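How a Robot Learns to Do Laundry

Hi, it's Nest again! Last time I told you about the shared workshop in Urkstead, where a bunch of us grown-ups build things that mostly fall over. This time I want to tell you about our laundry robot. We call it Llewellyn.

You might think washing clothes is easy. You grab a shirt, you shove it in, you shut the door. But think about what your hands are doing! A shirt is floppy. It never has the same shape twice, and a robot likes things that stay the same shape (blocks are great, socks are terrible).

So we started with the arms. An arm is a row of stiff pieces with a joint between each one, a bit like your shoulder, elbow and wrist. Inside a joint there's a motor, and the motor turns when the computer tells it to. My friend Emese writes that part, and she once spent 26 evenings on one wobbly wrist.

Then come the hands. If they squeeze too hard, they can stretch the cloth. If they squeeze too softly, down it goes. Try it yourself: pick up a T-shirt using only one finger and your thumb, and poke it into a shoebox. Tricky, huh?

Two arms make it harder, because they have to agree. When you carry a basket, your left hand knows what your right hand is doing. A robot has to be told, over and over, 100 times a second in our case.

A green cloth held at the washer door, and the basket on top of the machine:

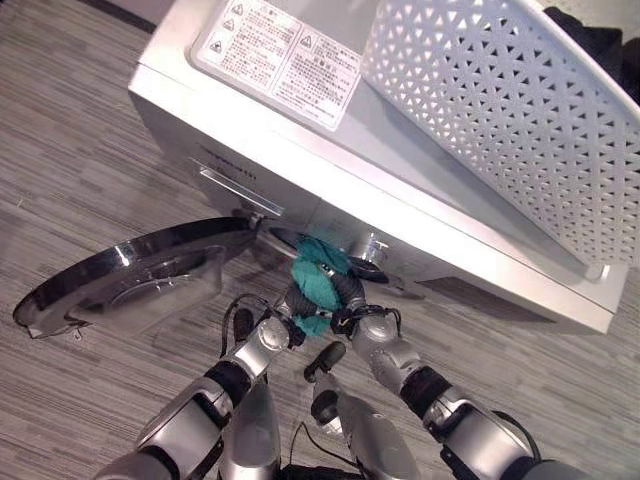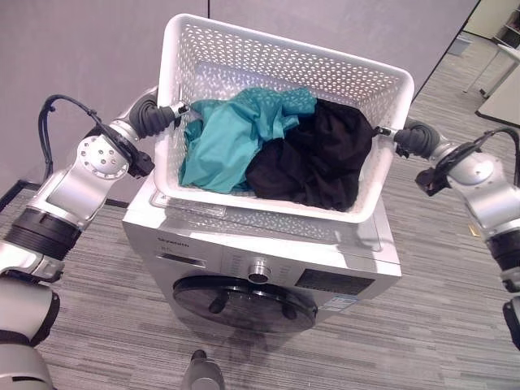

Idris wants to teach it folding next. I said let's do towels first, because a towel only has four corners and no sleeves! We'll be at it all through February, so if you have a good name for a folding program, tell your teacher and they can send it to us. Rhiannon's favorite so far is Captain Crease.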